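Ticket: pads vs jaws, plaid cell, both arms
Status: open
Opened by: K. Kuruc
Priority: normal (was high, Nomura moved it down)

Problem as reported: pouches slip or spin in the grip on the long tapered pads. Small black ones worst. Want to know if it's the pads, the close force or the wrist camera giving us a late pose. Need an answer before the December order goes to Rurkum or we're stuck with whatever is in the drawer.

Packing task as usual, pouches and sweets off the floor into the tub. Wrist view used for grasp pose, fixed view for checking only. 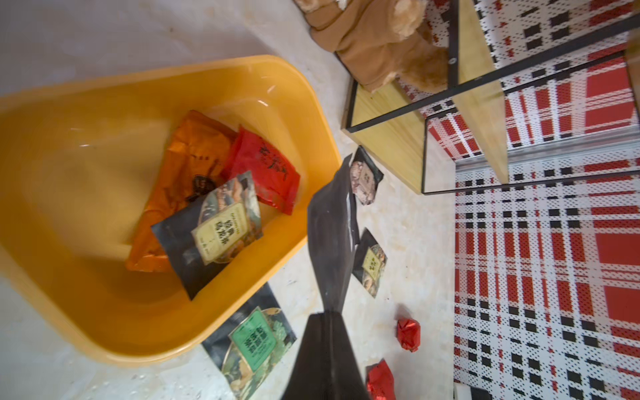 Hillovville Handling Group / Gripper and Camera Trials

Tried so far:

Close force down one step. Spin gets worse. Put back.

Close force up one step. Holds, but creases the pouch and then the label reader at the next bench complains. Put back.

Slower approach. No change that I can see, costs time.

Pose height. Pouches with more filling at one end tip when the pads come in flat. Going in 3 mm lower helped on the full ones, did nothing for the thin ones, and one time the pads touched the floor and the arm faulted. Cleared, rehomed, carried on.

Swapped controller from the old box to the Fellcombe one, same gains copied across. Careful here, the Fellcombe reads force in its own counts. Old limit of 1,735 is not the same thing. Equivalent is 3,113 going by the spring scale. I had it wrong all morning so ignore any runs in the log marked A.

Then rigid items, to rule the pads in or out. Boards and cards, both arms. If a board holds well and a pouch doesn't, it isn't the drive.
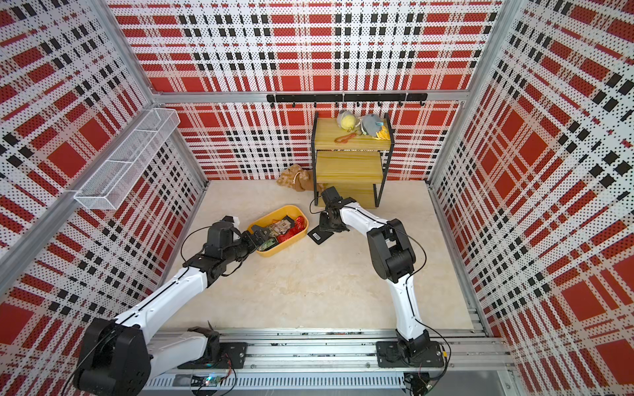
Kazimír Kuruc, test technician, arms and end effectors

Boards hold fine. Gripped on the short edge, no drift on the lift, left and right arm the same. Foil is somewhere in between, it gives a bit and then sits still. So drive and encoder are OK in my view, and the Fellcombe box is not the cause either. Leaves pads or pose.

Flat cards lying on the floor are a separate problem. Neither pad gets under. Have to drag to an edge first or tip the card with one finger. Not for this ticket, will open another.

Cable note: check the loop on the right arm before any run where the wrist turns past its middle. It snagged once on the elbow and pulled the forearm off by enough to spoil the pose. Taped for now. Needs a proper clip.

Next test, both arms on one small packet. Idea is one holds and the other re-grips square. Offsets measured fresh becuase the old ones were from before the rail was moved.
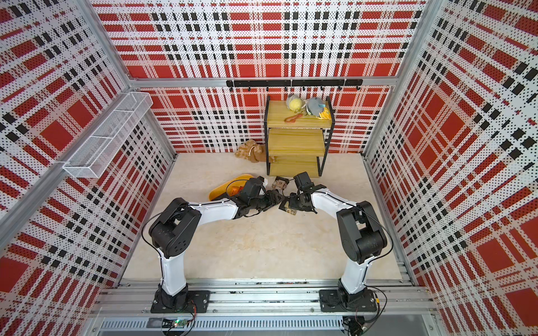

Both grippers in close over the small packet, mid cell.

Handover result. Works with wide packets. With small ones the tips get in each other's way, and the collision guard stops the lot at 40 mm unless I switch it off for the last bit. Don't want to leave it off. Asked Nomura if the guard can be set per joint, no answer yet.

Shorter tips would help. Rurkum list a stubby pad that fits the same mount, softer face too. We have one pair on loan, unopened. Would like to fit to the left arm only and keep the right as is, so we get a straight comparison on the same tray.

Camera side now. Fixed camera gives a steady picture but the forearm blocks it just when it matters. Wrist camera sees the tray right up to the grasp but smears badly when the arm swings. Pose finder then takes the edge of the tray as the edge of a packet, and the grasp goes off to one side. Nearly all the sideways misses in the B runs line up with a frame grabbed while the arm was still moving. That's a big clue and I should of looked at it first.

Quick fix to try: hold still before the grab, drop any frame where the joint speeds are over the limit, use the next. Proper fix: shorter exposure and more light. Wrist view on the move, same settings as the B runs:
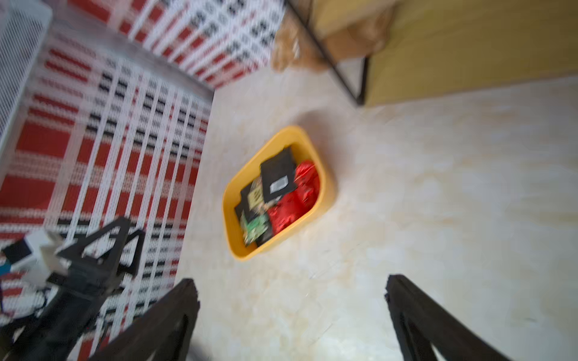
Nomura replied that the exposure shouldn't be touched until the speed check is in, otherwise two things change at once and the B runs are no use for comparing. Also wants to know if the camera clock and the controller clock agree, as the old box stamped frames on arrival and the Fellcombe stamps them on request. If they're off, the speed check will throw away good frames and keep bad ones.

Fair point. Had not checked clocks. Will do that first.

To do, in this order:
Clock check, camera against Fellcombe, both arms.
Speed check on frame grab, then repeat B runs as C, pads unchanged.
Stubby pads on left arm, repeat as D.
Clip for the right arm cable.
New ticket for flat cards.

Leave exposure alone for now. Leave the collision guard ON. Rurkum order on hold till D is done, loan pads stay in the bag until then please.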